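Notebook / sidewalk nav / sim
April, started 7:40 am
by Timo Wiegand

Picking up from Ashok's note on the local planner. Goal for today: get the costmap to stop treating joints between paving stones as obstacles, then rerun the downtown block in Fuko with pedestrians on.

Pulled main, rebuilt. Stelau planner node came up fine, perception node did not. Missing weights path again, it's hardcoded to Volker's home dir. Fixed in launch file, NOT in the package. Somebody please do it properly.

Baseline first. 70 episodes, same seeds as last run, 3 reach-goal failures plus a lot of ugly ones that technically pass. Ugly = stop, wiggle, stop, go. Plotted cmd_vel, sawtooth all over. Same shape Ashok had.

Looked at the semantic layer on its own. Dark joints and stains come out as "curb" in little slivers, two or three pixels wide. Projected to the ground they turn into lethal cells and then inflation does the rest. So the planner is doing what it's told, the input is garbage.

Tried:
- min blob area on curb class. Kills slivers but also eats the real curb far away. No.
- median over 5 frames. Better, but lags when turning.
- require depth step before a curb pixel goes lethal, otherwise just high cost. This one.

Depth step threshold 3 cm for now. Picked by eye off one log, needs a proper sweep.

Rerun with the depth check: sawtooth mostly gone on straight segments. Mean time to goal 44 s, was longer but I overwrote the baseline csv like an idiot. Will regenerate tonight from the seeds. 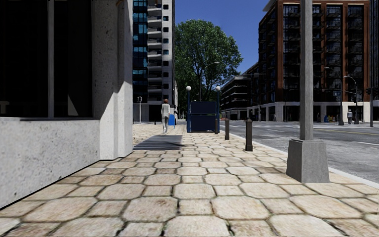 Episode 41 is the one to look at. Planner wants to pass between the bollards and the blue structure. Goes for it, then the pedestrian ahead on the left gets a predicted track that widens into the gap and the whole corridor closes. Replans, corridor opens, closes again. Not a costmap problem, thats the prediction covariance growing too fast. Marlene had a cap on it in the Dlamini branch, never merged.

Also: metal plate in the paving gets labeled "unknown" maybe half the frames. Unknown is currently lethal. Set to high cost in my local config, want a second opinion before I push. Dark glass on the building side is noisy too but it's outside the corridor so leaving it.

Pole base with the sloped sides: lidar sees it narrower than it is if the scan plane is high. Footprint padding covers it today. Don't rely on that, use the lower plane.

To do
- baseline csv, again
- threshold sweep
- cherry-pick covariance cap, ask Marlene wich commit
- Certon bridge drops msgs when recording rosbag, check queue size

Comments (3)

Marlene Kröger: It's the last commit on that branch, the one before is broken. Cap is in meters not cells, watch out.

Volker Haberkorn: Path is my fault, moving weights to the shared folder after lunch.

Ashok Bhatt: Please leave unknown as lethal on main. Fine as a param for sim only.

Questions about this notebook: ask Reinhold Lenz | © Sidewalk nav group | Back to top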